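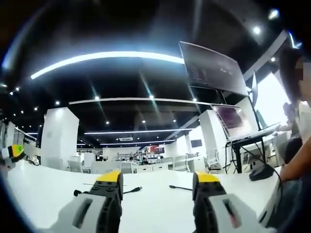

*Hand-held gripper with yellow fingertips at a shared bench, laptop on its stand to the right.*

# Hesura bench kit: equipment plan and data card

Last edited 2/8/22. Applies to the Hesura recording benches only. The arm cell is budgeted separately under Urquijo and has its own README.

This file covers two things: what we need to buy to keep recording until the end of the budget year, and what the recordings contain, so that whoever approves the spending can see what it pays for. All amounts are in Australian dollars, GST included.

## Summary

- Approved budget for this round: $3084
- Held back for repairs: $900
- Target: 154 hours of usable recordings
- Benches: no new ones. We keep the white tables in the open-plan area.
- Supplier for finger parts: Gimier
- Supplier for cables, stands and storage: Udell

## What is being bought

| Item | Supplier | Priority | Status |
|---|---|---|---|
| Yellow fingertips, spare sets | Gimier | High | Ordered in July |
| Inner finger pads, black | Gimier | High | Ordered in July |
| Camera cables, angled connector | Udell | High | Quote received |
| Cable clips and under-table tray | Udell | Medium | Quote received |
| Laptop stand, floor type | Udell | Low | On hold |
| External drives | Udell | High | Waiting on quote |
| Carry case for grippers | Udell | Low | Not started |

Unit prices are in `costs/round2.csv`. Please don't copy them into this file. The last version had two sets of prices and they didn't agree.

## Notes on each item

**Fingertips.** These wear first. The colour has to stay yellow, as the labelling scripts look for it when they work out how far apart the fingers are. Gimier also sells the same tip in grey at a lower price. We can't use it without relabelling, and the saving wouldn't cover the time.

**Finger pads.** Order these with the tips to save on freight. They are glued, so allow a day for a gripper to be out of use.

**Cables.** Most of our lost recording time comes from cables working loose at the gripper end. The straight connectors catch on the table edge when the operator turns. The angled ones cost more but should last longer – we trialled one pair and want the rest to match.

**Clips and tray.** Cables currently run across the tabletop. That is fine for a single operator and a nuisance for two. The tray bolts on from underneath and doesn't need building approval.

**Drives.** Buy two of the same model. One stays at the bench and the other goes to the storage cupboard. Do not buy a network box from this budget. It was asked for in round one and knocked back.

**Laptop stand.** On hold until we know whether the second bench is staying where it is.

## How the target was set

Each operator records in blocks of 20 minutes and then swaps. The hours target counts only blocks that pass the checks in `qa/`. Setup, calibration and breaks are not counted.

If the drives are late we can still record, but we would need to clear space at the end of every shift. If the tips are late we stop.

The repair money is not for extras. It can be released to the main budget only after the hours target has been met, and the request should go in before the final order closes.

## What the recordings contain

- Wide-angle video from the camera on each gripper
- Finger opening, logged with the video
- Gripper position, where tracking held
- A short text label for each task

Tasks are tabletop jobs: picking up small objects, moving them, sorting them and handing them between two grippers. There is no force data. Adding force sensing would mean new fingers as well as new logging, and it is outside this round.

The benches are in a working office. Other people, desks, screens and ceiling lights come into view often. Faces are blurred before release. Check the blur yourself before you share any clip outside the project, and report misses in the tracker with the clip name.

## Known limits

- One room only. Lighting changes near the windows through the day.
- Tabletops are all white. White or very pale objects can be hard to pick out against them.
- Wide-angle footage is not straightened. Calibration files are in `calib/`.
- Position tracking drops out when a gripper is held close to the operator's body.
- Left-handed operators are under-represented.

A darker table mat was suggested for the second point. It's cheap enough to buy from petty cash, so it isn't listed above.

## Two-gripper work

Two-gripper tasks use up parts at twice the rate and need both units in matching condition. Don't pair a new set of tips with a worn set. Plan orders in pairs, and keep one complete set of fingers in the cupboard – it has already saved us a week once.

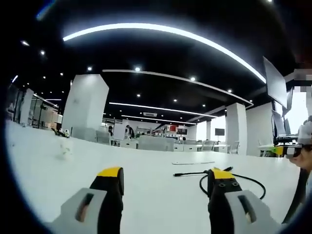 ## Ordering steps

1. Check the spares shelf and update `stock.csv`.
2. Ask for a written quote. Gimier quotes are valid for a month, Udell's for two weeks.
3. Add the quote to `costs/quotes/` with the supplier name and item in the file name.
4. Get approval before ordering, even for small items.
5. When the parts arrive, label them with the round number and record the delivery.

## Still to decide

- Whether the carry case is worth buying before the benches move
- Whether spare pads keep well enough on the shelf to order a full year's supply
- Who holds the second drive over the summer shutdown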